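Oiling and storing wooden boards

Monday, January 22, 2018

Most split boards are the result of uneven moisture. One face takes up water, the other does not, and the board cups. After enough cycles the glue lines open. Central heating makes matters worse, and the worst month in our kitchen is February.

Washing
Wash both faces, even if only one was used. Hot water from the tap and a little washing-up liquid are enough. Do not soak. Wipe off the surplus and stand the board on its long edge with a gap on either side. A plate rack will do.

Removing smells
Coarse salt and half a lemon, rubbed along the grain, left for 14 minutes and rinsed. Onion usually goes at the first attempt. Garlic may need a second.

Oiling
Use food-grade mineral oil. Olive and sunflower oil turn rancid in the wood. A new board gets four coats, one a day, then one coat a month. A medium board takes 50 ml for the first coat and much less after that. Put the oil on with a lint-free cloth, ends first - end grain drinks more than the faces do. Leave overnight and wipe off what is left.

The Pidmont oil is thin and soaks in quickly. Grandach sell an oil and beeswax paste, which sits on the surface and is better as a last coat. I have a tin marked 637 g on my kitchen scales, lid included, and it has lasted two winters.

Sanding
Knife marks that hold dirt should be sanded out. Start at 120 grit, finish at 240, always with the grain. Damp the board between grits to raise the fibres, let it dry, then sand again. Do both faces equally or the board may move.

Small cups and twists
Lay the board hollow side down on a damp tea towel overnight. Check in the morning. If it is flat, dry it on edge and oil it the next day. If it still rocks, repeat once. A board with an open glue line needs clamps and a waterproof wood glue rated for food use.
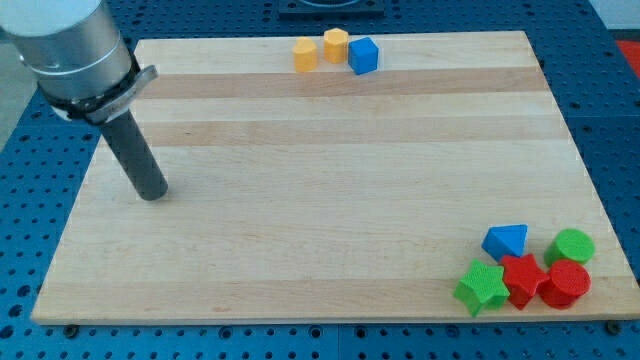 Strip-built boards like a light coat more often in winter. Keep them well away from the cooker and the radiator, and never put them in the dishwasher.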